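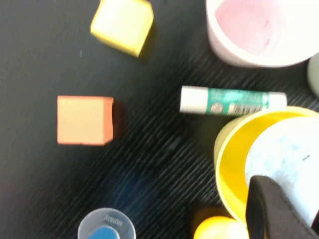

**Nonard, 6/5/18**

# Deux préhenseurs pour une pile de gobelets

L'emboîtement de gobelets reste un exercice ingrat pour une pince à deux doigts. Les pièces sont coniques, légères, à paroi mince, et le jeu radial varie d'un modèle à l'autre. Le laboratoire de Brarance, à Nonard, en a fait son épreuve de base pour départager deux jeux de doigts montés sur le même bras : le Neves, à patin rigide et extrémité arrondie, et le Fasau, à lame souple sur support nervuré.

Le protocole a été rédigé par Uwe Brandes. Chaque jeu exécute 900 cycles, avec la même loi de commande et le même seuil d'effort. Un cycle comprend l'approche, la prise, le transfert, la dépose et le dégagement. Les gobelets ne sont pas bridés, et des objets sans rapport avec la tâche restent sur le plan de travail : cubes de mousse, canard en caoutchouc, baume à lèvres. Leur position est modifiée toutes les 30 prises.

## Prise interne ou prise externe

Deux stratégies étaient en concurrence. En prise externe, les doigts se referment sur la paroi. L'effort de maintien se règle facilement, mais l'épaisseur des doigts s'ajoute au diamètre de la pièce, ce qui gêne la dépose dans un gobelet voisin. En prise interne, les doigts descendent dans l'ouverture puis s'écartent. L'extérieur du gobelet reste libre et l'insertion peut se poursuivre jusqu'au contact. 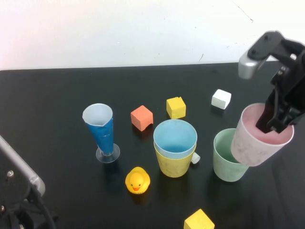
*Photo : Rüdiger Böttcher / Brarance*

La prise interne a été retenue pour toute la campagne. Elle a un défaut connu : le gobelet prend de l'inclinaison dès qu'il quitte la table, comme le rose ci-dessus, car les points d'appui se trouvent rarement à la hauteur du centre de gravité. Avec le Neves, l'angle reste constant pendant le transfert et se corrige par une rotation du poignet avant la descente. Avec le Fasau, la lame fléchit sous charge et l'angle évolue jusqu'à la fin du mouvement. La correction doit alors être calculée sur l'image la plus récente, au prix d'un arrêt au-dessus de la cible.

La souplesse retrouve son intérêt au moment du contact. Quand le bord du gobelet transporté touche celui du gobelet récepteur, la lame absorbe l'écart latéral et la pièce se recentre. Le patin rigide transmet l'effort à la pile, qui glisse sur la table. Brandes a dû réduire la vitesse de descente du Neves pour limiter ce déplacement.

## Ce que voient les caméras

Le choix des points de vue compte autant que celui des doigts. La caméra de poignet donne la position de l'ouverture avec une bonne résolution, mais le doigt masque une partie de l'image, précisément du côté où s'effectue la prise. En fin d'approche, le contour du gobelet n'est plus entièrement observable. Böttcher a donc confié la localisation initiale à la caméra fixe et réservé celle du poignet aux derniers centimètres.

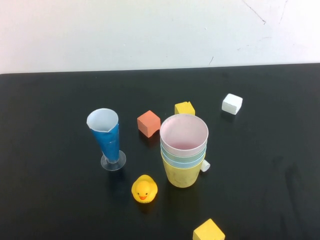
Le contrôle de fin de cycle repose uniquement sur la vue fixe, bras dégagé. Le critère est simple à programmer : l'ordre des couleurs au bord des gobelets. Rose en haut, puis un liseré vert pâle, un liseré bleu clair et le corps jaune à la base, la pile est déclarée conforme. Une bande manquante ou nettement plus large d'un côté signale un gobelet absent ou coincé de travers. La petite poignée blanche du gobelet jaune, à droite, fournit en outre un repère d'orientation et permet de mesurer la rotation de la base entre deux cycles.

Cette mesure a pesé dans le classement. Le Fasau fait moins tourner la base et convient mieux aux empilements non bridés. Le Neves conserve l'avantage en temps de cycle et en répétabilité de la prise. Brarance l'a gardé sur le bras principal, avec la descente ralentie. Les lames du Fasau seront reprises en juin avec un support plus raide, sans modification de la loi de commande.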